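Print | E-mail

Speaker notes: Two grippers, one dishwasher

Start straight in, skip the bio. Ask who in the room has loaded a dishwasher today. Then say that this talk is about how much fun (and how much trouble) that job gets to be when you hand it to a robot and start swapping grippers.

Background, keep it short. We had the Haltden gripper on the arm for most of the spring and got very used to it. Then the Brurex arrived in September and we wanted a fair comparison: same kitchen, same dishes, same controller settings. Eight kinds of item, almost 1000 grasps in all. I still get excited about the spreadsheet, so don't let me open it.

Explain the task. Dishes go between the sink and the lower rack of the dishwasher, in both directions. Going in is the easy way round. Coming out, the fingers have to get down among the wires, and the wires are shiny, thin and right where you want to put your fingertips!
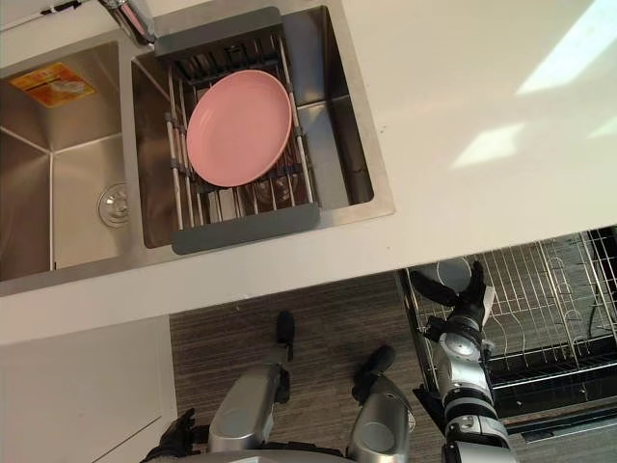 Right gripper at the gray item in the dishwasher rack, pink plate on the over-sink rack.

Leave the slide up for a while. Point out the two fingers on the right arm and how far they are spread. Opening width was the setting we argued over most. Too wide and you hit a tine, too narrow and you clip the rim on the way down. The Haltden wanted a wide approach every time. With the Brurex we could go in tighter, and I love watching it do that.

Plates next. A plate lying flat is a whole different problem from anything with a side you can pinch. Mention the trick of coming in low at the rim, then show the Trumholm fingertips (pass them around, get them back). They are soft, they wear out, and we went through 4 pairs.

Camera part. The view from the head is great for the counter and so-so for the inside of the rack, where the arm gets in its own way. We tried the Aebischer wrist camera for the last 100 grasps and it helped a lot with bowls. Chrome and steel still fool the depth readings. If anyone has a good fix for that, please come and find me at the break.

Questions. Somebody will ask about glasses. We have only done plastic ones so far, glass is next on the list.

Print this page | E-mail this page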